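Reusable cups at our town's fall street fair: what the deposit program cost, what came back, and what we'd change. A thread.
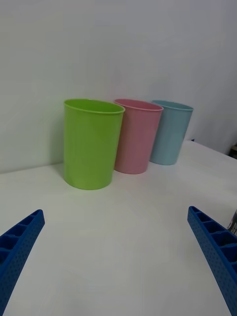

Photo: Dullthorpe Street Fair

1/ I handle drinks supplies for the Dullthorpe fair. Until last year every stall bought its own disposable cups. This September we switched the whole street to plastic cups with a deposit. People have been asking for the numbers, so I'm posting them in one place.

2/ We bought 3,344 cups. The deposit was $2 each. You paid it with your first drink, swapped your used cup for a clean one on refills, and got your money back at either of the return tables when you were done.

3/ The cups came from a supplier called Tistosex. Yes, I know. The name got a lot of comments at the planning meeting and it will get more here. They were cheaper than the other two quotes and they delivered on the day they said they would.

4/ Not returned by closing time: 398. I had budgeted for losing 400, so the estimate held up, but I can't take much credit. I got it by asking two other fairs what they lost and picking a number in the middle.

5/ The deposits on the missing cups stay in the cup fund. That money covers replacements and part of the washing bill. It doesn't cover all of it. Anyone who tells you a deposit program pays for itself in the first year probably has free washing.

6/ Washing was the hard part. We rented a commercial dishwasher from Wusto and ran it in the church hall kitchen. One load takes a few minutes. Drying takes much longer. Plastic holds water on the surface after a wash in a way that glass doesn't, and you can't stack it until it's dry.

7/ By 3 p.m. every flat surface in that kitchen had cups upside down on it. We ran out of racks and started using oven shelves. If you're planning one of these, work out your drying space first and your washing machine second. I did it the other way around.

8/ Return tables: we had one at each end of the street. The north one, by the parking lot, was busy all evening. The south one was quiet. Next year both will be on the parking lot side and we'll put up a sign at the south end.

9/ Cash was a problem. A lot of people paid by card and wanted the deposit back on the card. Our readers could do refunds, but each one took almost a minute and the line got long. We switched to cash refunds only at 6, and then we ran low on singles. Order more singles than you think you need.

10/ We looked at a token system too. The fair in Hattar uses one. You buy a token, trade it for a cup, and trade the cup back for a token. It keeps cash away from the return table, but now you have two things people can lose instead of one. We're staying with cash.

11/ Stallholders were mostly fine with it. The coffee stall wasn't. The cups are made for cold drinks, and we had told everyone that in the spring, but the letter went to an old address. Coffee went out in paper this year. We're pricing a separate hot cup now.

12/ Litter: the street crew finished on Sunday before lunch. They normally finish in the middle of the afternoon. They still picked up plenty of food trays and napkins, so please don't read this as a zero waste event. It was one item on a long list.

13/ A few people asked why the cups have no fair logo or year on them. Printing costs extra, and the other fairs I called said printed cups go home as souvenirs. With plain ones we can also lend them out. The school has already asked for a few boxes for its spring concert.

14/ Storage is still unsettled. Stacked and boxed, they take up more of the hall closet than I promised they would. If you have a dry garage within a mile or so of Main Street and don't mind a pile of boxes until next fall, send me a message.

15/ If you took a cup home by accident, you can still bring it back. There's a bin inside the library entrance and I empty it every Monday. No deposit refunds at the library, sorry, they don't keep a cash drawer for us.

16/ I have the full cost sheet as a spreadsheet, including the dishwasher rental and the quotes we turned down. Reply if you want it and I'll send it over. It may take me a few days.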